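Stasine Room Planner User Guide
Section 7: Views, Light and Lenses

By now you have a floor plan, some walls and probably a few pieces of furniture, and this is where it starts to get fun. A view in Stasine is a saved place to look from. You can have as many as you like in one project, each with its own lens, and you can jump between them while you move things around. Put a rug down in one view and it shows up in all the others right away!

If you skipped Section 6, go back and set your floor material first. Views work fine on the plain gray floor, but the light looks very different once there is wood or tile to bounce off.

7.1 Adding your first view

1. Open your project and click Views in the left-hand bar.
2. Click New View. A small cone appears in the middle of the plan.
3. Drag the round end of the cone to where you want to stand.
4. Drag the wide end toward whatever you want to look at.
5. Type a name in the box and press Enter.

The preview window opens by itself the first time. If you close it, bring it back with View > Preview.

Note: Names matter more than you might think. "View 12" means very little a month later, and "Hall from the stairs" still makes perfect sense. Sveva Longo, who tested the sample projects for this guide, puts the time of day in hers as well ("Kitchen, 9 a.m."), and we have all started copying her.

7.2 Height and tilt

New views start at standing eye level. To change this:

1. Select the view.
2. Open the Height panel.
3. Move the slider, or type a number in inches. A height of 70 feels like a tall person standing up.
4. Use Tilt to look up or down.

Try a high view with a strong downward tilt when you are working on rugs and floor patterns. It is such a quick way to see whether a rug lines up with the planks, and you can slide it into place without leaving the preview. Low views are lovely for checking table legs and the gap under a sofa.

Caution: A view placed above the ceiling will show the top of the ceiling and nothing else. Either lower the view or turn on Hide Ceiling in the same panel.

7.3 Choosing a lens

Each view uses one of 3 lenses.

Natural
The default. Straight walls stay straight and furniture keeps its shape. Use it for anything you plan to print.

Wide
Fits more of the room in. Things near the sides look stretched, so keep round tables and lamps toward the middle if you can.

Bubble
A very wide, rounded view. Straight edges curve, and the corners of the picture turn black. You would not choose a sofa with it, but it is great fun and very handy in closets, pantries and other tight spots where you want everything at once.

To change the lens:

1. Select the view.
2. Open Lens and click the one you want.
3. Wait for the preview to redraw. Bubble takes the longest.

Note: The Angle box is grayed out with Natural. With Wide it goes up to 117 degrees. Bubble sets its own angle.

7.4 Light

The sun in your project follows the place and month you entered during set-up. Pick October and a late afternoon hour and watch what happens to a room with west windows. It's worth doing even if you have no changes to make!

1. Open Light.
2. Choose Sun, Lamps or Both.
3. If you chose Sun or Both, drag the clock.
4. Click Keep With View to save this light for the selected view only. Leave it off and the change applies to the whole project.

Caution: Keep With View replaces any light you saved earlier for that view. Undo will bring it back until you close the project, but not after.

Projects that came over from Plandov bring their lamps with them, but every bulb comes in at full brightness. Turn them down before you do anything else or the walls will look like bare paper.

7.5 Making the finished picture

1. Select one or more views. Hold Shift to pick several.
2. Click Render.
3. Choose Draft, Good or Best.
4. Choose a folder and click Start.

Draft is quick and a little grainy. I use it all day long, and go to Best only when I'm happy with the furniture. Good sits nicely in between and is plenty for a screen.

You can keep working while pictures render. Changes you make after clicking Start will not show up in that batch.

If a picture comes out all black, the view is probably inside a wall or a cabinet. Move it a few inches in the plan and render it again. If it comes out all white, check the lamps first and the sun second.

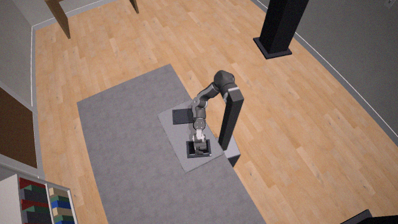
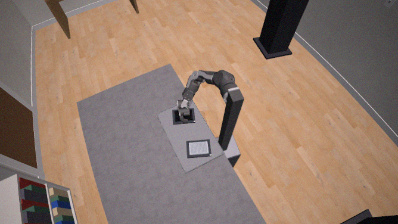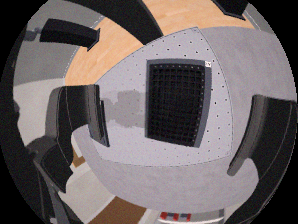 Fig. 7-4. Rendered views. The first two show the plank floor; in the third, straight edges bow outward and the corners are black.

7.6 Sharing views

1. Select the views and click Share.
2. Choose Pictures Only or Pictures and Plan.
3. Enter a name for the set. The link is copied for you.

Anyone with the link can leave notes on a picture. Notes show up as yellow dots in your own plan, right where the person clicked. To stop sharing, open Share again and click Close Link. The notes stay in your project.

Section 8 covers measuring and printing to scale.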